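Retamal household clips – README

Read the Limits section before you download anything. Most of the complaints I get come from people who skipped it.

What it is

Retamal is a small set of clips made with hand-held grippers at home, plus the scripts I use to turn them into something a cheap desktop arm might learn from. The arm is called Brumthorpe. It lives on a bench in the Ernen shared workshop and it is not very good. There are 216 clips in the current release. I had hoped for 1000 and stopped well short, partly from boredom and partly because I no longer believed the extra ones would help.

The idea behind it is popular at the moment: hold a gripper in your hand, do ordinary chores, record the lot, and a robot will pick up the skill. I think that idea is half right. The recording part works. Whether the skill comes across is a different matter, and I have yet to see a hobby build where the answer was a clear yes.

How the folders are laid out

clips/ has one folder per take. Each holds the video, the finger opening over time, and a text file with my notes.
splits/ has the train and test lists. The test list has 19 takes and I have not tuned against it, though you only have my word for that.
tools/ has the converter and a viewer. The viewer is slow.
sterberg/ has the older takes from before I changed the mount. Treat them as a separate set. The offset between lens and fingertips is different and I never measured it properly.

Labels

Every take gets one label from a short list: pick, place, hand over, wipe, tidy, other. "Other" is the biggest pile. I tried splitting it up and found I disagreed with my own labels a month later, so I put it back.

The notes are free text and the spelling is poor. Don't train a language model on them.

Setting

Everything in clips/ was recorded in furnished rooms with daylight coming in, on whatever surface was handy. I didn't hang a backdrop or clear the shelves. A patterned cloth is much harder on the tracker than a grey mat, and I would sooner find that out at this stage than in April when Brumthorpe is supposed to be doing something useful in front of people.

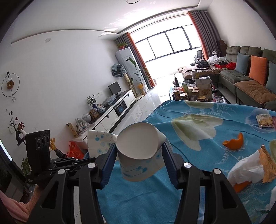
Gripper views over the blue cloth; the paper cup is in the first.
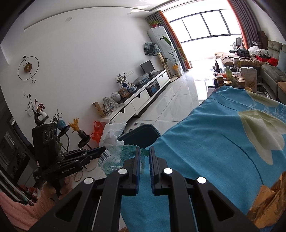

Sterberg users have already been through the release, and one comment from Odell's fork of the converter is worth keeping in full: I ran the pick takes through my own arm and it learned to close its fingers at the right height, and that was all it learned. Move the target a hand's width and it grabs air. I don't blame the clips for that, but I'd like the README to stop saying "skill" anywhere near the top.

Fair enough. I have left the word in so that the comment makes sense, and I agree with the rest of it.

Limits

Paper cups are a bad test object and a very common one. They squash, so a grip that is far too hard can still look like a success on video. There is no force reading in this set. If your arm crushes things, these clips won't tell it to stop.

Window light is a nuisance. When the lens points toward a bright window the exposure shifts and the tracker can lose its place. I flag a take as "drift" in the notes when I catch it, and I don't catch all of them.

A human wrist does things Brumthorpe can't. It has fewer joints than I do and a shorter reach. The converter throws out any path the arm couldn't follow, and it throws out more than I would like. What remains leans toward slow, flat, dull motions.

Glossy floors and shiny wrappers upset the depth estimate. I gave up on depth for this release – the files you may see mentioned in the older scripts don't exist any more.

Running the converter

Run convert.py from the top folder with the name of a take. It writes to out/ and will overwrite what is already there without asking. Line 1923 of the bundled config is where the arm's joint limits start. Change those before you send anything to a real motor. The defaults are for Brumthorpe, and yours will be different.

Faces and homes

Takes with a recognizable face were dropped. Hands, sleeves and furniture stay in. If you record your own and plan to share them, look at the shelves and walls in every clip first, including mail and anything on a screen.

Known faults

Finger opening is a few frames late in some takes.
The viewer crashes on an empty notes file.
The "wipe" label has been used for at least one take that is plainly "tidy".

Fixes are welcome. Please send one change at a time, and say which arm you tested it on.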